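Search this site Go

Replay drops the plate when teaching by remote control

March 4, 2022, posted by Danilo Barredo

I'm teaching a two-arm setup by remote control: grip a plate at the rim, move it between rack and table.
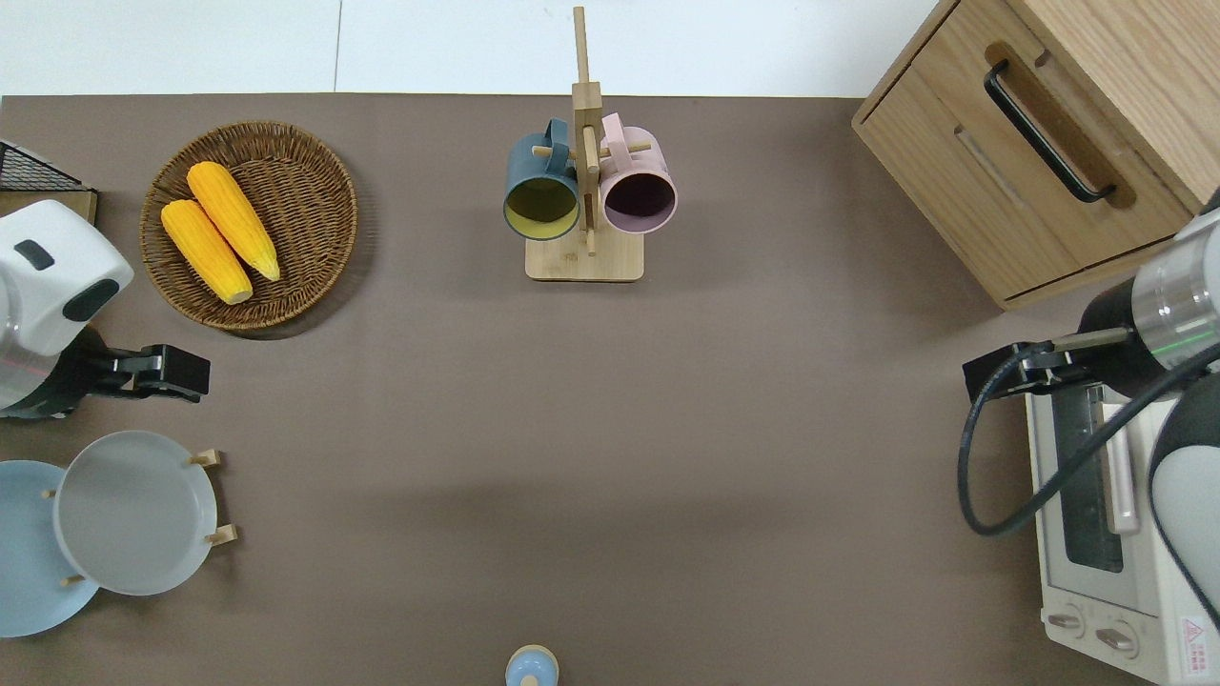 I have 52 demos. On replay the left gripper closes 2 cm short of the rim. Mugs are fine. More demos, or is something off in the recording?

Aileen Lumanlan
Check which signal you log. If you record the leader position and replay it as the follower's measured position, the lag becomes an offset. Log both, with one clock.
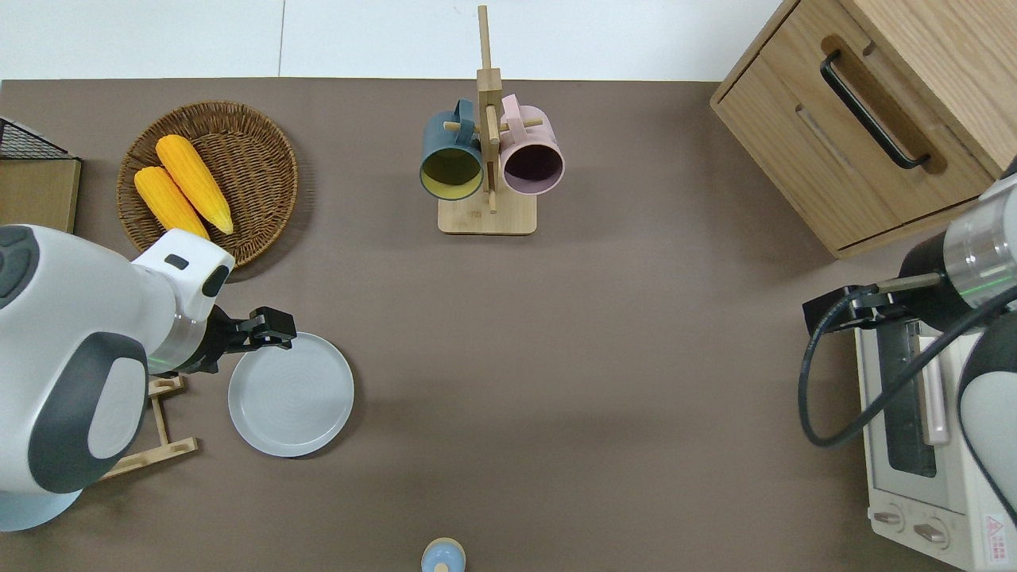 Also pause above the rim before closing. Demos that close while still moving teach a blurry grasp point. Redo those first.

Dindo Yap
just record more, we needed 897 for ours

Amado Tolentino
Agree with Aileen. Rezero the left wrist too.

Contact | Copyright Brinar | Back to top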